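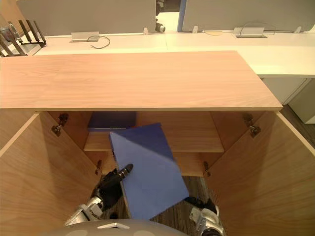
4.2 What the folder task measures

The student teams were graded on one number, the share of folders that ended up in the cabinet. We think this number flatters them. Of the 102 trials that the Flurkosgate course recorded in its final round, 64 were scored as successes by the teams themselves. When Sanna and Dal Bello went back over the logs using the stricter rule in Section 3, the total came down to 60. The four trials that changed were all ones in which the folder touched the shelf and was then let go while still partly outside the cabinet.

A difference of four is small and we would not build an argument on it. The larger problem is what the task leaves out. In every trial the cabinet doors were opened by a student before the clock started. Opening a hinged door is a hard problem for a two-armed robot, and at least one team (Leka) had listed it in its April proposal as the main goal of the term. By the final round it had been dropped from the rules for all teams. We have no objection to making a student exercise easier, but the course report still speaks of "autonomous filing," and that phrase covers a good deal more than was tested.

Figure 3. Folder task from the robot's own viewpoint. The left hand holds a blue folder by its left edge in front of the open cabinet; the right hand is at the lower right corner. A second, darker folder lies on the shelf.

The two-handed strategy in Figure 3 also needs a closer look. The report describes the right hand as a support that "stabilizes the object during transfer." A single view such as Figure 3 cannot settle this. The fingertips are just under the corner of the folder, and whether they carry any load is a question for the force readings. Those readings were kept by only one team, Troltico, and in its logs the right hand often registered nothing above sensor noise until the folder was already over the shelf. It may be that the second arm helped the robot line the folder up. It may also be that it did very little, and that the students, having two arms to program, programmed both. No team ran the same trials with one arm switched off, so we can't say which.

We raised this with Serena Palumbo, who taught the course. Her view was that twelve weeks is too short for students to run that kind of comparison and still get the robot working. That is fair as far as it goes. It does not explain why the claim was made anyway – a sentence saying "we did not test this" would have cost the teams nothing.

We also note that the cabinet stayed in one place for the whole round. The Nunov team reported that its planner "generalizes to typical office furniture," on the strength of trials with a single shelf at a single height. We treat that statement as untested and leave it out of the comparison in Section 5.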